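Tunero Opens Home Storage Planning Center in Drorkier

Drorkier, 19 February 2024

Tunero, a maker of shelving and drawer systems for the home, has opened a planning center in Drorkier where residents can design closets, pantries, laundry rooms and garages with the help of company staff. The center occupies the ground floor of the former Wasilewska department store, which Tunero leased last August and has since refitted.

The showroom presents full-size displays of the company's adjustable shelving, hanging rods, pull-out baskets and workbenches. Each display can be taken apart and rearranged during a visit, so that customers may compare shelf depths and rod heights before placing an order. Two private rooms are set aside for design appointments.

According to the company, the decision to open in Drorkier followed steady growth in orders from the area, most of which had been handled by telephone or through independent dealers. Dealers will continue to sell and install Tunero products under their existing agreements. Orders placed at the center may be assigned to a dealer for installation if the customer wishes.

"Many of our customers have told us that they would like to see and handle the shelving before they commit to a full room," the company said in a statement. "The Drorkier center gives them a place to do that, and it gives our designers a chance to learn how people in older houses use the space they have."

Closets in Older Homes

Much of the housing in the center of Drorkier was built with shallow closets and sloped ceilings, and standard units do not always fit. Tunero will use the new location to introduce Briretti, a line of wall-mounted shelving cut to order in narrow depths. The line includes corner shelves, short hanging rods and a low drawer unit intended for use under eaves.

Briretti will be sold only through the Drorkier center during its first season. The company plans to offer the line to dealers once it has reviewed the first orders. Finishes are limited at present to white, gray and natural oak.

Customers who request a Briretti design are asked to bring the width, height and depth of the closet, along with the position of any light switches, outlets or vents. A measuring visit can be arranged for homes within the city limits. The fee for this visit is credited toward the order.

Linens and Laundry Rooms

A separate section of the showroom is devoted to linen closets and laundry rooms. Staff will give short talks there on choosing shelf spacing for towels, table linens and bedding, and on placing a folding surface close to the washer and dryer. Printed planning sheets are available at the front desk at no charge.

The company recommends that households sort linens by room before planning a closet and set aside the pieces that are used every week. Shelves for folded kitchen cloths and napkins can be set close together, while blankets and pillows call for a deeper shelf near the top or bottom of the closet. Wire shelves allow air to move around stored fabric; solid shelves give better support to small items.
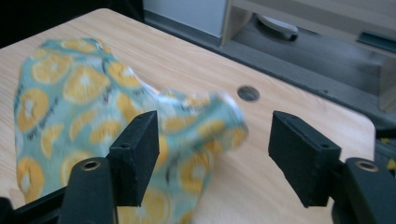 Hours and Appointments

The planning center is open to walk-in visitors during regular store hours. Design appointments last up to 2 hours and may be reserved at the front desk or by telephone. Customers are encouraged to reserve early for garage and whole-house projects, for which a second appointment is usually needed.

Delivery of standard units takes about 3 weeks from the date of the order. Briretti orders require additional time for cutting and finishing, and a delivery date is confirmed in writing once the final drawing has been signed.

Parking is available behind the building, with step-free access through the rear entrance. Discontinued display units will be offered for sale at the center from time to time, without installation. Tunero's existing customer service line will continue to handle questions about warranties and replacement parts.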